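去年秋天我们家的旧电围栏主机终于不行了。它跟了我十来年，脾气很大，一到下雨就开始闹，噼噼啪啪地漏电，牛倒是早就摸清了它的规律，雨一停就去拱最矮的那根线，尝尝隔壁的苜蓿。我先生说再修修，我说修了四回了，够了，这回我要买台像样的。于是就有了这篇有点啰嗦的评测，写给跟我一样养着一小群肉牛、又不想天天拿着测压表绕地走的朋友们。

买的是 Pelkonen 的脉冲主机，带一块太阳能板、一只蓄电池箱、接地棒和一卷导电绳，算是他们家的中号套装。价钱是 1172 欧，当时正好店里在清春天的货，给我算成了 997 欧。贵吗？贵的。我拿着单子在柜台前面站了好一会儿，心里换算着这是多少捆干草。不过后来想想，一头小母牛跑到公路上去，那个代价可就不是干草能算的了。

## 先说我们家的情况

我们在 Fevholm 边上，地不算平，有一块坡地，坡底下是湿的，夏天长灯芯草，牛很不爱去，可到了八月别处都干了，它们又全挤在那里。牛群不大，以母牛带犊为主，大多是利木赞和本地老品种的杂交，性子温和，但好奇得很，看见什么新东西都要伸鼻子过去闻一闻。我们走的是轮牧，每块小草场吃上 2 天就换，所以围栏要经常拆、经常搬，主机也得跟着走。这一点很要紧，因为有些评测是拿固定围栏来试的，机器挂在牛棚墙上，一年到头不挪窝，那跟我们的用法差得挺远。

## 安装

说明书写得比我想象的好，有芬兰语、英语和立陶宛语，图也清楚。第一次装的时候我一个人弄的，从拆箱到通电大概花了一个半小时，其中有一大半时间是在跟接地棒较劲。我们那块坡地上半截全是石头，棒子敲下去一拃就不动了，换个地方再敲，还是石头。最后我把它挪到了坡底下的湿地边上，一下子就进去了，读数也漂亮。这里多说一句，接地真的不能偷懒，很多人抱怨主机没劲，其实是接地棒只插了一根，还插在干土里。

电池箱的盖子扣得很紧，密封条厚厚的一圈，我很喜欢。提手就差点意思了，是一根细细的钢丝弯出来的，空手拎着没什么，装上电池以后走过一整块地，手心就被勒出一道红印。我后来剪了一截旧水管套上去，舒服多了，可这个价钱的东西，提手总该做得厚实一点吧！
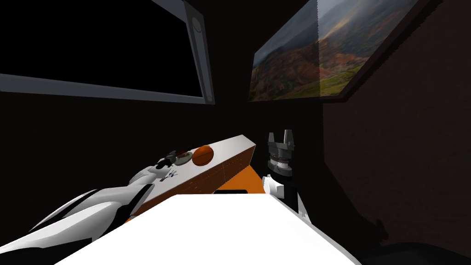
用了整整一个放牧季，最让我满意的还是电压稳。早上露水重的时候，老机器常常掉得一塌糊涂，这台几乎看不出变化。草长起来碰到最下面那根线，它也会降一点，但不会像以前那样一降到底。主机正面有一块小显示屏，平时是黑的，省电，按一下才亮起来，头几个星期我每次走过去看见它黑着都要吓一跳，以为又坏了，跟墙上那块黑着脸、一个字也没有的大屏幕一样，光看一眼根本猜不出里头有没有电。现在习惯了，我改听声音，那种一下一下的轻响，隔着好几步都听得见，比看屏幕还踏实。

## 牛怎么说

新围栏拉好的那天傍晚，我搬了个桶坐在地头看。领头的老母牛叫小栗子，什么坏主意都是她先出的。她慢悠悠地走过来，鼻子往前一伸，碰了一下，整头牛往后一跳，尾巴甩得老高，然后很委屈地看着我，好像是我不讲道理。后面的几头也跟着学了一回，小牛犊晚一点，第二天早上才轮到它们。从那以后一直到秋末收牛，没有一头越过线。苜蓿地的邻居 Gediminas Petrauskas 见了我都和气了许多，还送来一罐蜂蜜。

不过我得公道地说，牛第一次接触的时候，最好有人在旁边看着。导电绳是白底带蓝丝的，大牛看得清楚，小牛跑疯了的时候就不一定了。我在绳子上隔一段系了一条布头，风一吹就飘，它们很快就知道那里有东西。

## 太阳能板

这部分我有点保留。从五月到八月，板子完全够用，电池一直是满的，我几乎忘了还有充电这回事。到了十月就不行了，天短，又连着阴，有一阵子我每隔五六天就得把电池拎回家充一夜。店里的人说可以加一块大一号的板子，我问了价，笑了笑就回来了。如果你们秋天收牛早，这根本不是问题；要是像我们这样，天气好就想让牛在外面多待一阵，最好备一只电池轮着用。

板子的支架能调角度，螺丝是蝶形的，戴着手套也拧得动，这个设计我要夸一夸。有一回小栗子在支架上蹭痒痒，把整块板子蹭歪了，我以为要出事，扶正以后擦了擦牛毛，照样充电。

## 跟别家比

买之前我还借过 Rasa Butkienė 家的 Rurex 主机，用了一个来星期。Rurex 要轻不少，便宜也便宜得多，只围一小块地、养几只羊的话，我觉得足够了。可是线一拉长，到了最远的那个角，测出来的数字就不太好看，毛厚的牛冬天怕是感觉不到什么。它的开关是旋钮的，冻手的天里倒比 Pelkonen 的按键好使，按键太小，戴手套要按好几下。

Brudow 的我只在农机展上摸过，没有在自家地里用过，不敢多讲。外壳看着很结实，据说配件齐，可离我们最近的经销商开车要两个钟头，坏了谁来修呢？我买东西有个老习惯，先看店在哪儿，再看机器怎么样。

## 用下来的小毛病

导电绳的卷轴不太争气。收绳的时候如果牵得不直，绳子会滑到轴边上卡住，得停下来一圈圈退出来，下着雨的时候这件事真能把人气哭。我后来索性换回了老机器的铁卷轴，除了沉，没别的缺点。

还有随箱送的那包绝缘子，总共 12 个，给我们这样的地块连一条边都不够，另外要买不少。塑料倒是好塑料，冻了一冬，没有发脆。

说明书里说低电压的时候会有红灯闪，确实会闪，可是白天太阳底下几乎看不见，傍晚去看才清楚。我现在养成了习惯，喂完晚上那一顿，顺路绕过去瞄一眼，牛也跟着我走一段，以为桶里还有什么好吃的。

## 值不值

对我们家来说值。我少走了许多路，也少吵了许多架，先生现在逢人就讲这台机器是他挑的，我由着他。如果你们也是轮牧，地又不平，草又疯长，我会推荐 Pelkonen 这个中号的，提手记得自己缠一缠，卷轴另配一个好的。如果只是围个小院子养两只羊，就别花这个钱了，去看看 Rurex。

保修是三年，到现在我还没有用上过。冬天主机收在牛棚的架子上，电池拿进屋里，每个月充一回。等六月第一茬草割完，我想把坡底下那块湿地也单独隔出来试试，到时候接地读数应该会更好看，我再回来把数字补在下面。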